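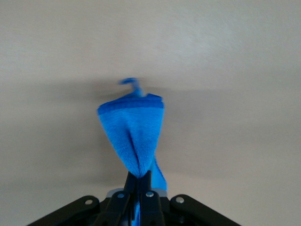

Do microfiber towels need to be washed apart from cotton ones?
They should be, at least if the cotton sheds, and most cotton sheds for its first several washes.

That's the whole of what I'm willing to state flatly. The rest of this is me arguing with Rhun's message from last night, which I have now read twice.

Rhun Price wrote:
> Following up on the towel thread. I've switched the whole house over
> to microfiber now, kitchen and bath both. Bought the Zarow pack after
> someone here mentioned it. A few things I've learned:
>
> - Never use fabric softener. It coats the fibers and they stop
> picking up water. One wash with softener and the towel is ruined.
>
> - Wash cold only. Anything warmer melts the tips.
>
> - Don't fold them. Folding crushes the pile along the crease and
> you get a line that won't absorb. I roll mine or hang them.
>
> - They replace paper towels completely. We used to go through a
> roll every couple of days and we're down to zero.
>
> - Color matters. Blue ones hold up better than the yellow, I think
> the dye is different.
>
> Would be glad to hear if others see the same. My wife says I'm a
> convert and I guess I am.
>
> Rhun

OK. Taking these in order.

Softener. I agree you shouldn't use it, and I don't. But "ruined" after one wash? I did this by accident in January, when my sister was staying with us and ran a load the way she runs hers at home. Two of my kitchen towels were in it. They came out slick and pushed water around the counter for a while. I washed them again with plain detergent and nothing else, then again, and by the third go they were drinking up spills about as well as the ones that had been in the drawer the whole time. Maybe a fussier person could tell them apart. I couldn't, and I was trying to. So before anyone throws out a pack of towels over this, run them through a couple more times.

Cold only. Where does this come from? The tag on my Siden towels says warm. A kitchen towel that has wiped up bacon grease and gone through a cold wash comes out smelling like bacon grease, and I'd rather have slightly tired fibers than that. What does hurt them, in my experience, is the dryer on high. I left some in with jeans once and they came out stiff and scratchy and never got over it. That was heat, plenty of it, and a lot more than you get from a warm wash. I now line dry or use the lowest setting and take them out early.

Folding. This is the one that made me sit down and write. I have been folding mine in quarters for years, always the same way, and stacking them in a drawer that's too small for them. If folding killed the pile I'd have a cross down the middle of every towel where water won't go. I took one out this morning, shook it, and laid it on a wet counter. It got wet all over, crease included. The crease you see in a cloth that has been bunched up is a crease, and it goes away in the wash. Roll them if you like how it looks in the basket. That's a fine reason and you don't need another one.

Hanging I'm with you on, though for a different reason. A damp microfiber towel left in a heap by the sink goes sour faster than cotton does in my kitchen. If yours has a loop, use the loop. If it doesn't, drape it so it's spread out. Don't pinch it in the middle with a clip, which leaves a wad that stays damp long after the ends are dry. Mine go over the oven door handle, hem side up.

Paper towels. Down to zero? What do you drain bacon on? What do you use when the cat is sick on the rug? I believe you use fewer. So do I. I still keep a roll under the sink and I don't feel bad about it.

Blue versus yellow. I have no idea and I doubt you do either, Rhun, with respect. Were they the same brand? Did you buy them the same month? If the yellow ones are older, or if you grabbed them for the greasy jobs, then that's your answer. Mine are mostly blue because that's what the store had.

One thing not in your list that I do think is real: look at the hem before you buy. I had a pack of 14 from Mohmand where the edging came away from the body within a few weeks, and once it starts to go it snags on everything, including your fingers if you have dry hands. The towel part was fine. I cut the hems off and used them on the car until they fell apart. Ilir Vukčević said the same thing here a while back about a different brand and I didn't listen.

If anyone has done a proper side by side, same brand, same age, one folded and one rolled, I'd read it. Until then I'm keeping my drawer the way it is.

Still want to know about the Zarow ones, by the way. Do they lint on glass?

Dana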